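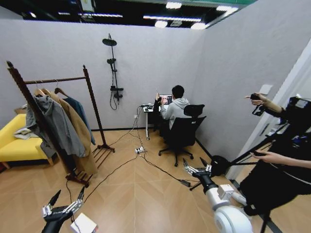

September, dye bench, a bit after 4 pm

OK so the walnut batch is finally out of the pot and I'm writing this up before I forget what I did, which is what happened with the onion skins (sorry, everybody who asked for that recipe!).

Started with 200 g of the Strickland wool, the worsted two-ply in the plain cream. I'd scoured it last night with the usual soap and left it soaking till this morning. Alum mordant at our normal strength, brought up slowly, held just under a simmer for an hour. I skipped the cream of tartar this time. Loretta swears it makes the Strickland softer and I can't feel any difference at all, so consider this my half of the argument.

The hulls are the ones from Brurthorpe, black and slimy and smelling like a wet basement. I weighed out 600 g into the old enamel pot, covered them with rainwater and let them sit. Then boiled for two hours and strained twice, once through the colander and once through an old pillowcase. DO NOT use the good muslin for this. It's brown forever now. I owe the shelf one piece of muslin.

Color after the first dip: a sort of milky tea. Pretty, but I wanted a real brown, so back in it went, and I left it in the bath while I had lunch and made some phone calls. When I came back it was almost chocolate on the outside of the skein and noticeably paler wherever the ties were. My ties were too tight again. I know, I know. Figure eights, loose, four per skein, I've told every beginner who has ever come through here and then I go and cinch mine like a feed sack.

Pulled a 100 g skein at that point and hung it up by the window. The other one I moved into an iron bath, just a splash from the rusty nail jar, and wow does that go fast. Ten minutes and it was a deep gray-brown, like wet bark. I panicked a little and yanked it out. It feels a bit harsh compared to the first one, and I'd halve the iron next time. The jar has no strength written on it, so "a splash" is the best I can do here. Somebody please label the jar. (It was me who didn't label the jar.)

Rinse water took forever to clear on both. I gave up at faintly yellow.

Notes on the Urkosar sample, while I have the notebook open: the little silk and wool skein took the walnut much more evenly, no pale spots, and it has a shine that the plain wool doesn't. It's too expensive to do a whole sweater's worth but I'd love to try it for the shawl borders. Loretta, if you're reading this, can you check what the Vallent people want for the same blend undyed? Their last price list is pinned up over the sink and it's so splashed I can't read the second column.

To do:
- light test strips, half under card, half out
- wash one strip with the wool soap and one with dish soap
- strain the leftover bath and keep it, there's plenty of color in it yet
- new gloves, the left one leaks and my thumb is brown

2 comments
Share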